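Ticket 154 - pancake batter keeps going flat
Status: open
Opened by: Bayu Chong

Hi all! I run the breakfast table at Skerkcombe and I'm stuck on our buttermilk pancakes. The first batch off the griddle at 8 a.m. is gorgeous, tall and fluffy, and then by the third or fourth round they come out like coasters (tasty coasters, but still). Same bowl, same batter, same Zukuleck griddle on medium.

What I've tried so far:
- New tub of baking powder. No change.
- Stirred less and left the lumps in. A bit better!
- Let the batter rest 9 minutes before the first scoop. Nice first batch, flat later ones again.
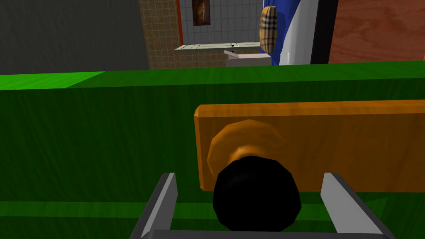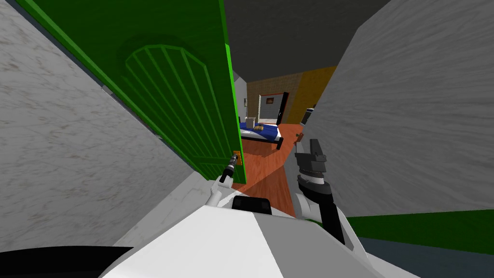

Gosero Breakfast Club - Recipe Help Desk

Reply from Ilham Nasution:
Hi Bayu, I think your batter is just running out of puff while it sits. How long is it from mixing to the last scoop? Ours starts to sag after half an hour or so. Try mixing the dry stuff in one big bowl and the wet in a jug, then combine them in two smaller lots as you need them. Also, are you giving the bowl a stir between rounds? I used to do that without thinking - it knocks all the bubbles out.

Reply from Bayu Chong:
Oh no, I stir it every single time! And it's up to 2 hours on a busy morning, so that'll be part of it too. Split the mix today and kept my spoon out of it, and the second lot came out as tall as the first. The edges are still a little pale, so I'm going to nudge the heat up next time and see. Please leave this open until I've done one more breakfast.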